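Finally sorting the basket by the back door. It has been filling up since September and the lid stopped closing two weeks ago. Posting as I go so I finish it.

Everything comes out first. I put a cloth on the table before I start, because the brick side of this room sheds red dust and it gets on anything I lay down.

The cloth is the pale blue one with the white flowers. I bought it from Silness and it has been folded in a drawer, so the creases are still in it. I am not ironing a cloth to sort a basket on.

Three piles. Keep here, move upstairs, give away. The give-away pile goes to the Comthorpe drop-off, which closes at 7, so that is my deadline.

Winter hats and gloves are staying by the door. Summer hats are going upstairs. I found one glove with no partner and it gets until the end of the month.

Small things travel inside bigger things. Purple goes in with dark blue. I did this last year and it saved me hunting through the whole basket for one item on a cold morning.

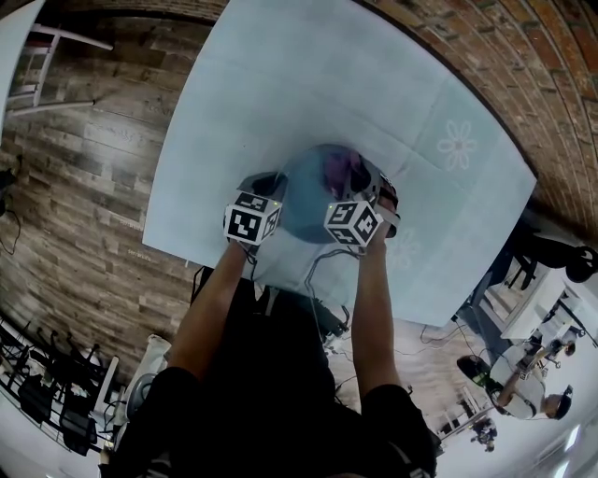 Next question is where it all goes once it is sorted. I have the white ladder shelf against the wood plank wall and I don't use it well. Things get dropped on a rung and stay there.

Plan for the shelf: lower rungs for what gets used every day, upper rungs for what can wait. I am not buying hooks. I bought hooks last time and they are still in the packet, which I just found at the bottom of the basket.

Also at the bottom of the basket: a Brevano receipt for 506, a dead flashlight, and a dog leash. We have not had a dog in this house. I think it came with a bag someone lent us.

Someone asked if I fold or roll. I roll anything soft and fold anything with a stiff edge. Rolled things stand up in the basket and you can see what you have from the top.

Someone else asked about the wood wall. It was like that when we moved in. I wipe it with a barely damp rag and leave it alone. The planks are rough enough to catch wool, so knitted things don't go against it.

Basket is half empty now and the lid closes. Cloth gets shaken out in the yard and goes back in the drawer, still creased.

Give-away pile fits in one Dramani tote. Leaving for the drop-off at 6:30.

Back. They took everything except the flashlight. Coats are next, but they can wait until I have a free afternoon.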